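Home | Opinion | Workshop | Letters | About

Can a machine clear the table yet?

By L. Ásgeirsdóttir
09/11/2022

2 comments | 45 shares

My mother-in-law asks me every time we visit when she can buy a robot for the kitchen. She knows I write about automation, so she supposes I have a date hidden in my pocket. I always say "not this year", and she always looks at me like I am the one who is late with the delivery.

The question is fair. In the Brasteck warehouse outside Darberg, machines have been moving boxes for years, day and night, and the people there don't find it remarkable any more. Why then can I not have one which puts away a plate after dinner? 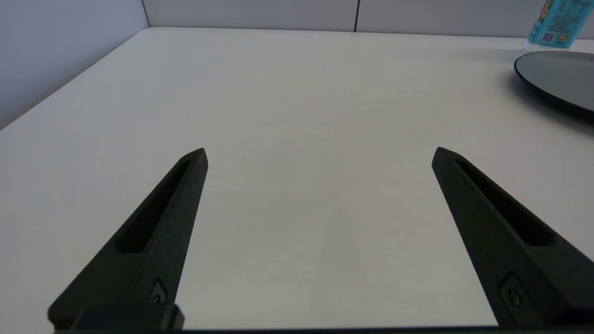 Page last changed: 09/11/2022, see foot of page for corrections

A flat plate with a low rim is a nasty thing for two stiff fingers. I had not thought about this before I tried to pick one up with a pair of salad tongs, which I recommend to every reader. You cannot come from above, because there is nothing to squeeze. You have to come from the side, get one tip under the rim, and hope the plate does not slide away from you. My own fingers do this without asking me. They feel the edge, they bend a little, they push with the thumb and correct. A gripper with two hard fingers has a much smaller vocabulary.

A bottle is kinder. It stands up and has two sides to hold. But it can be full or almost empty, and the weight is different each time, and a soft plastic one gives way when you press it. If you press too little it falls, if you press too much you get a fountain.

People in the trade will tell me that these are solved problems, and they will send me a video. I have seen many of these videos. My complaint is that the table in them is so clean. I don't mean that as an accusation - one must begin somewhere, and a child also learns to write with big letters on an empty page. But my kitchen table at seven in the evening has homework on it, a sticky spoon, the mail, and often the cat.
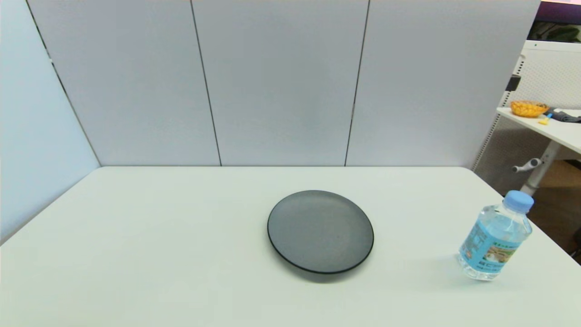 What I would accept as "yet"

I think we should agree on some plain test before anyone says the home robot has arrived. Mine is not very scientific. Let the machine clear the table in 5 different homes, where it has never been before, with the family's own dishes, and without an engineer in the next room. It may be slow. I don't care if it needs 45 minutes, I will be watching television. But it must not break the blue cup, and it must know that a half-full glass is not the same thing as a dirty glass.

On the shop floor I am more hopeful. A small firm like Pramik, which packs jars, can decide that every jar stands in the same place and every lid comes from the left. They can change the room to suit the machine. At home we will not do this, and I believe we should not. I have no wish to live in a room arranged for the comfort of a gripper.

So my answer to my mother-in-law stays the same for now. The dishes are still ours. She has told me she will ask again in April, when we come for her birthday.

Share this | Print | 2 comments | More in Opinion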